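Budgeting for the Gripper You Hold by Hand

Equipment plans for robot training used to start with the arm. At Hestthorpe, a contract laundry and linen supplier, the current plan starts with a pair of grippers that people hold in their own hands, and the arm does not appear until the second year.

The order of spending was set by Muireann Fitzgerald, the firm's automation planner, after a February review of a folding cell quoted by Mulcahy. The quote covered an arm, a mount, guarding and installation. It did not cover the demonstrations the arm would learn from.

"The quote was complete for what it was," Fitzgerald says. "We had no line for the hours of somebody folding trousers, and that turned out to be the larger number."

What the hours buy

A demonstration is one garment, handled from start to finish by a person using the same style of jaw the arm will later carry. Hestthorpe's first budget allowed for 452 usable demonstrations per garment type. Usable is the word to watch. Of the first batch, 71 were rejected at review, mostly because a finger left the camera's view at the moment of closing. The operator is paid for those as well, so the plan now carries a rejection allowance as its own line.

Review takes time too. Fitzgerald's sheet has one hour of checking for every two hours of recording. Her early draft had none.

The work surface is cheap by comparison. A padded table or a mattress against a wall will do, with a plain sheet over it in a color that stands apart from the garments. Pale olive green works well under dark blue cloth. Creases in the sheet are acceptable, and a sheet pulled perfectly flat each time may leave the system poorly prepared for the one it meets on the floor. 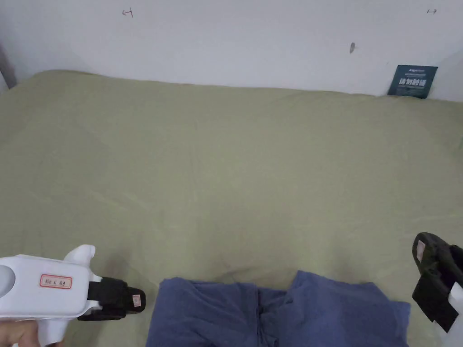

Wear parts and spares

Fingers are the main consumable. They rub on cloth and table, and a worn tip grips a hem differently from a new one. Hestthorpe buys 6 spare pairs with each set and labels both the body and the fingers, so that a recording can be traced to the parts that made it. Labels cost almost nothing. Relabeling after a mix-up cost the site most of a morning.

Buyers should ask three questions before signing:

Are the fingers sold separately, and at what price after the first year?
Will the same finger fit the arm that is planned for later?
Who owns the recordings if the software contract ends?

Clivgate, which supplied the handheld sets, answered the first two in writing. The third took longer — it went back and forth through two versions of the contract.

When to buy the arm

The plan releases money for the arm only when one garment type has its full count of reviewed demonstrations. Trousers are first. Estard, the second bidder, has agreed to hold its price until then, with delivery billed separately. Fitzgerald has left the guarding estimate open, as the floor layout for the cell has yet to be approved.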